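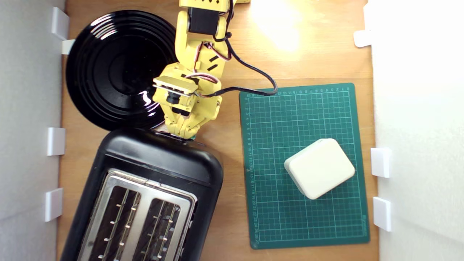 Eren Woltmont

Section 4. Setting out the toaster and plate

The leaflet in the Arus box gives this job one line ("place on a suitable surface") and leaves you to guess what suitable means. I have my doubts about several other things it says, so these steps are the ones I use.

1. Clear the stretch of table where the toaster will stand. Wipe up old crumbs before you set anything down.

2. Stand the toaster flat on its feet with the slots facing up. It can sit at a slant if that suits your table. The leaflet wants it square to the edge, and I can't find any reason for that.

3. Look down into both slots before plugging in. The wire guards should stand upright and run the length of the slot. If one is bent toward the heating strips, stop and have it looked at. Do not push it back with a knife.

4. Put the plate at the end of the toaster. A black plate with raised rings, like mine, is fine for toast. I have read that the rings keep the underside crisp. I would want to see that tested before paying extra for it.

5. Run the toaster once with no bread in it, on a middle setting, with a window open. Some smell is normal on a first run. Smoke that keeps coming is not.

CAUTION: The steel top around the slots gets hot. Let it cool before touching it, whatever the box says about "cool-touch" design. Those claims usually cover the sides, if they cover anything.

CAUTION: Keep side panels, curtains and paper well back while the toaster is on. If your table has upright panels, as this one does, pull the toaster toward the open middle first. Plastic clips along the edge should not be near the heat either.

NOTE: A glossy plate shows every crumb and smear. Sekska sells a polish for this at 449 a bottle. Dish soap and a soft cloth did the same job for me.

6. Unplug the toaster and let it cool before cleaning. Wipe the brushed steel along the grain with a damp cloth. Never rinse the toaster or hold it under the faucet.

For browning settings, see Section 5. Treat the numbers on the dial as a rough guess.

Last revised June 17, 2025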